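Feb 16, 2011

Zsófia Somogyi builds wheels for a living, and for the last four winters she has built almost nothing else in February. Her shop, Brumholm, takes frame and wheel work from three small builders, and the touring season orders arrive before the ground thaws. We talked at her truing stand over two afternoons. She kept working through most of it.

Her main subject was spoke tension, and why she thinks loaded touring wheels are usually built too soft on the left side.

"A rear wheel with a derailleur drivetrain is dished," she said. "The right side spokes stand up steeper, so they carry more tension. The left side gets whatever is left over. On a 130 millimeter hub you might see the left at 60 percent of the right, and that's with a decent hub. People bring the right side up to a safe number and stop looking."

The trouble, in her account, starts when the left spokes go slack at the bottom of each turn. A slack spoke lets its nipple unwind. It also flexes at the elbow, and that is where most of the broken ones she sees have failed. She keeps the failures in coffee tins, sorted by hub. Elbow breaks fill two tins. Thread breaks fill the bottom of one.

Her remedies are ordinary. She uses thinner spokes on the left, so that the same tension stretches them further and they stay loaded longer. She likes an off-center rim where the customer will accept one. For anything carrying rear panniers she asks for 36 holes, and she will argue for 40 on a tandem.

"Thịnh Lại came to me with a Furidura frame and a set of 28-hole wheels he'd bought with it. Nice wheels. He was going to put 30 kilos on the back and ride gravel. I said I would true them for him but I wouldn't sign the tag."

He bought new ones. Lại, reached by phone, confirmed the story and said the second set has been trued once, after a fall.

On lacing she is less firm than I expected. She builds three-cross because it is what the spoke lengths on her shelf are cut for. She has built four-cross on small-flange hubs and found no difference she could measure. Tied and soldered crossings she will do if paid.

"Đạt Hầu still ties his. He learned it that way, and his wheels stay true, so what am I going to tell him? I think his wheels stay true because he stress-relieves them properly. He thinks it's the wire."

Stress relief takes up more of her time than the lacing does. She squeezes parallel pairs of spokes by hand, goes around the wheel, checks it, and goes around again until the readings stop moving. Six passes is normal for a new rear wheel. She wears leather gloves for it. The gauge is an old Ghauri with a dial face, checked every month against a spoke hung with a known weight.

She does not trust gauge readings between shops. "My 22 isn't your 22. Compare the spokes to each other on one wheel, with one gauge, on one day. I'm happy if they're within ten percent. Five is better - but I've thrown away an hour chasing five on a rim with a bad seam."

Rims with bad seams came up several times. She rejects them before lacing by laying them on a surface plate and feeling for rock. From the last Orance shipment she sent back two. 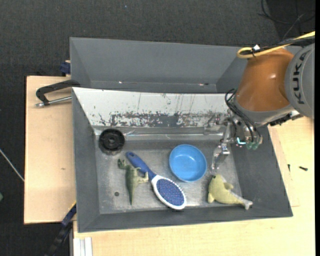

*Gray bin on a wooden table, with the KUKA arm reaching in.*

I asked about prices. A pair of touring wheels from Brumholm runs around $400 with mid-grade hubs, and she does not expect that to hold through the summer. Stainless spokes went up in the fall. Labor is a flat charge, the same for a track wheel as for a tandem rear, which she admits makes no sense on paper.

Mỹ Châu, who brazes frames two towns over and sends her most of the fork and wheel packages, has told her to raise it. So has Nhàn Nông, who does her books.

"They're both right," Somogyi said. "I'll do it when I reprint the order form."

For riders who want to look after their own wheels, her advice was short. Pluck the spokes on each side once a month and listen for one that sounds low. Mark it with tape and bring it up a quarter turn at a time. If the same spoke goes low again, the rim is probably bent at that point, and more tension will not fix it. Oil the nipple seats before winter. Carry two spokes of each length, taped to the left chainstay, and a cassette tool if the tour is longer than a week.

She had one more rear wheel to finish when I left, a 36-hole for a customer in Oregon, and was on her third pass.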